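Luria Toy Library
Minutes of the regular meeting, October
Held in the back room, Fraser Street branch

The meeting opened at 7:05 p.m. Fourteen members present. Apologies were received from three. The minutes of the September meeting were read and accepted with one change: the Gandel branch closes at 5:30 on Thursday, as posted on the door.

1. Membership and loans

Membership stands at 898 households, up slightly on the summer. Loans at Fraser Street were steady. Loans at Gandel dropped again, mostly in puzzles and board games. Building bricks are still the most borrowed group at both branches, and there is a waiting list for the large sets.

Reminder cards for overdue items went out late. The chair will send the next batch by e-mail where we have an address.

2. Building brick sets

The sorting day went ahead as planned. We now have 40 mixed bags ready to lend, each with a weight tag instead of a piece list. Members checking in a bag should weigh it and write the figure on the card. Anything more than two ounces short goes on the shelf under the counter until the family has been called.
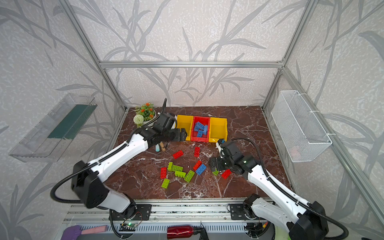

Weight tags will not catch a bag that comes back with the wrong pieces in it, according to one member from Gandel, and families there have already complained about getting the wrong kind of brick mixed in. The member asked that each bag be tipped out and looked over at check-in. The desk team replied that there is no time for this on a Saturday morning. After discussion it was agreed to look over every bag returned on weekdays and to put Saturday returns aside until Monday. To be reviewed in January.

Washing: bricks go in a mesh bag in warm water with dish soap, then on towels overnight. Please do not use the oven to speed up drying. Motorized pieces are wiped only.

3. Purchases

The grant from the town may be spent on stock but not on furniture. Quotes were received from two suppliers. The Damau catalog was cheaper for wooden trains and for ride-on toys. Shipping would be $91 for a single order, so both branches should put their lists together.

Moved and seconded to spend up to $156 on replacement train track. Carried.

A request for a second play kitchen was held over. The first one takes up most of the front window and has been out on loan only twice.

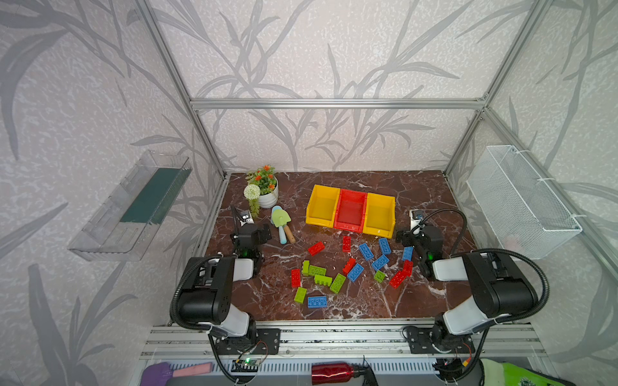

Members with suggestions for the rest of the grant should write them in the green notebook at either desk before the next meeting. Please include the age range and a price. Suggestions without a price were left out last time and will be left out again.

4. Gandel branch

The lease runs until the end of June. The landlord has offered another year at the same rent but will not fix the ramp. Several members felt the ramp should be settled before anything is signed, as it is hard to use with a double stroller. The chair will write to the landlord and report back.

The heater has been serviced. The key to the side door is missing and the lock will be changed if it does not turn up by next week.

5. Holiday hours

Both branches will close at noon on the last Saturday in December and reopen the second week of January. Loans made in the final week will run until reopening with no late fee. Signs to be printed at Fraser Street.

6. Other business

The book shelf by the restroom is full. No more book donations until it has been cleared.

A member asked whether party packs could be booked by phone. They can, but the deposit has to be paid in person.

Next meeting in November, same room, 7 p.m. The meeting closed at 8:40 p.m.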